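Enregistrer de bonnes démonstrations avec les manettes VR : le tuto du club

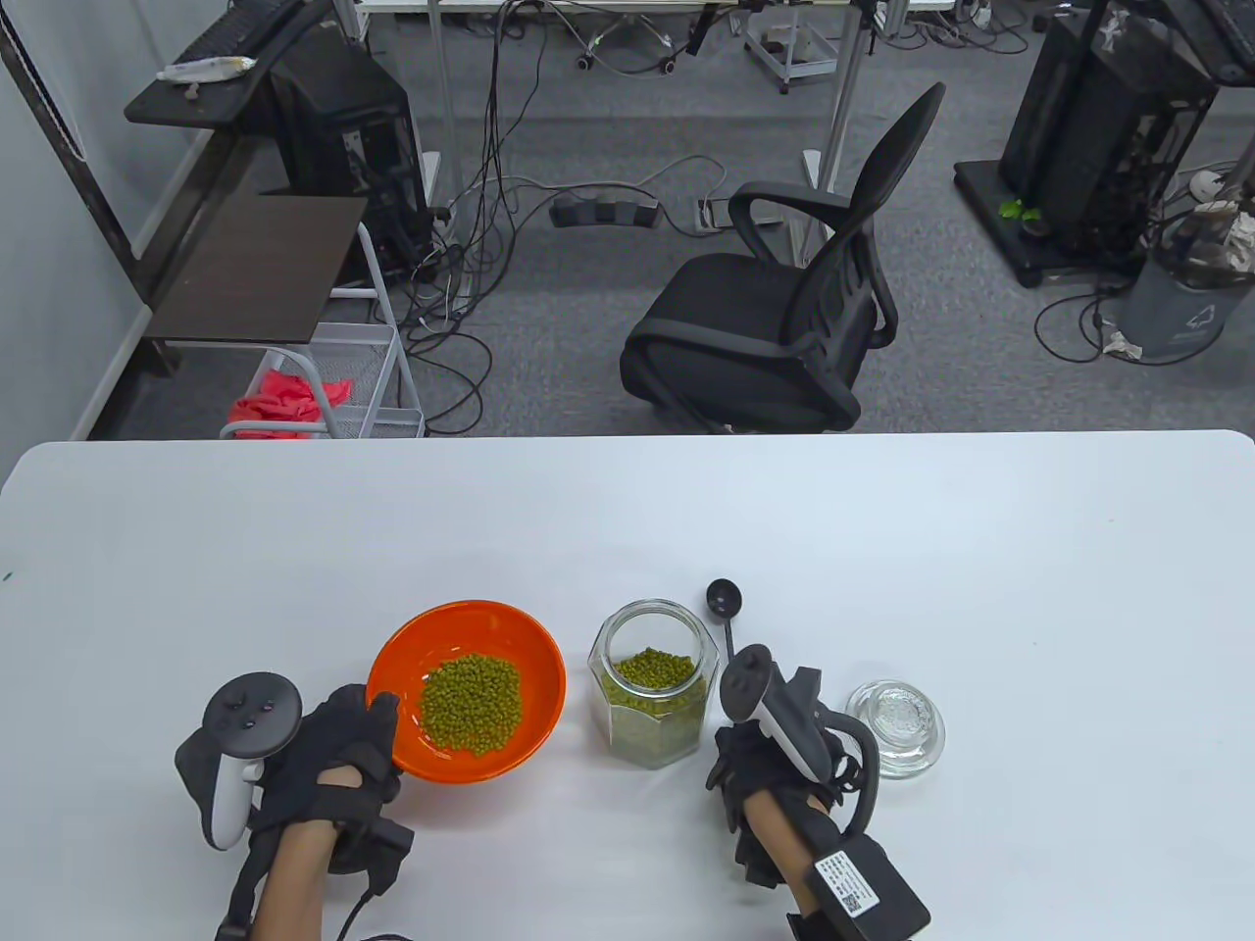

Bon, on me repose la question à chaque réunion du club, alors j'écris tout une fois pour toutes ! Je parle des démonstrations qu'on enregistre pour le projet Zeltham, avec des haricots mungo à transvaser d'un récipient à l'autre. Ça a l'air bête comme tâche, mais j'ai jeté 7 prises sur mes premières séances (en février, j'en rigole maintenant).

Avant de commencer

Enfilez les gants d'abord, prenez les manettes ensuite. Serrez les sangles sans vous couper la circulation et vérifiez que le câble part vers l'arrière - j'ai déjà embarqué un bol entier avec un câble mal placé. Puis lancez Wirkero et attendez que les deux manettes soient reconnues. Si l'une des deux clignote encore, on ne touche à rien.

Préparer la table

Sortez seulement ce qui sert à la tâche. Je pèse 400 grammes de haricots, je les verse dans le bol et je secoue un peu pour que le tas se tienne au milieu. Le bocal en verre est le plus pénible de tous, avec ses facettes qui renvoient la lumière, donc baissez le store si le soleil tape. Et gardez les récipients assez près de vous, à portée de coude plié !

La prise

1. Mains posées de chaque côté, immobiles, on compte jusqu'à 4.
2. On démarre l'enregistrement à la voix.
3. On transvase lentement, en gardant les anneaux des manettes bien dégagés.
4. On repose tout, mains immobiles à nouveau, et on coupe.

Le piège, c'est la vitesse. Hadiza Usman m'a fait refaire une série complète parce que je versais comme à la maison, et elle avait raison (ne lui dites pas). Si des haricots tombent, continuez la prise jusqu'au bout et notez-le dans la colonne remarques.

Après

Nommez le fichier tout de suite, avec vos initiales et le numéro de la prise. Les fichiers vont dans le dossier Borkden, pas sur le bureau du PC, pitié ! Et remettez les manettes en charge avant de partir.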